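Section 3. Bin and cable set-up

Applies to the Dresetti pick cell, the one on the low bench at the Andthorpe shop. Do sections 1 and 2 first. If the arm isn't bolted down yet, stop and go back.

3.1 Before you start

Power off at the wall, not just the pendant. Key out, key in your pocket.
You need: two bar clamps, small ties, side cutters, blue tape, a marker, flashlight.
Allow 30 minutes. Longer if someone has moved the bin.

CAUTION: Never reach into the bin with the drives on. Slow speed still hurts.

3.2 Placing the bin

1. Clear the bench top. Sweep it, grit under the bin makes it rock.
2. Set the bin down with the long wall facing the arm base. Measure from the base plate to the near wall: 545 mm.
3. Check both ends of that wall. Same number both ends or the bin is crooked.
4. Clamp the rim. Snug first, then check the measurement agian, then tight.
5. Push on the far corner with your palm. Any movement, redo step 4.
6. Tape a cross on the bench next to the bin and write the date on it. If the bin gets bumped you line up to that, no remeasuring.

Note: clamp handles point away from the arm. One pointing in will get hit sooner or later.

3.3 Dressing the cables

7. Run the tool cable along the arm link first, then the sensor wires on top. Tie to the link, not to each other.
8. Leave slack at the wrist joint. Too short and it pulls the connector out at full turn. Too long and it drags in the parts. 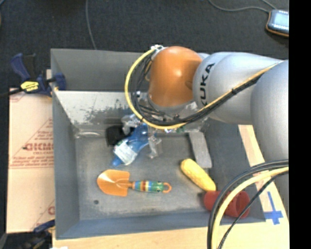
Slack at the wrist is the part most people get wrong, so take your time with it. Turn the wrist by hand (brakes released, see 2.4) from one end stop to the other and watch the loop the whole way. A wide arc like the yellow cable makes, out to the left and back under the orange joint, is the shape to aim for. The thin black wires hang inside it, keep them there, if they swing outside they snag on the bin wall. Connector snug, no sideways pull on it.

9. Trim tie ends flush. Sharp ends cut the sleeve.
10. Jog at 3 percent speed to all four bin corners. Finger on the stop button. Look for rubbing.
11. If it rubs, drives off, key out, retie, start again from 7.

CAUTION: No tape on moving cables. It creeps and leaves glue on everything.

3.4 First load

12. Put in light stuff only, plastic and such. Nothing above 115 g untill the gripper is set (section 4).
13. Spread items out. Nothing leaning on the wall or higher than the rim.
14. Run the Itach script, option 2, one pick at a time. Leave the auto loop alone for now.
15. If the arm faults over the bin, don't clear and retry. Back it straight up, then look.

Note: the Thongsuk power supply clicks when the drives come on. Normal. Buzzing isn't, shut it off.

When done: arm to park, drives off, key back on the hook. Bin stays clamped. Shop closes at noon Saturday so don't start a fresh alignment late morning.

Next: section 4, gripper force.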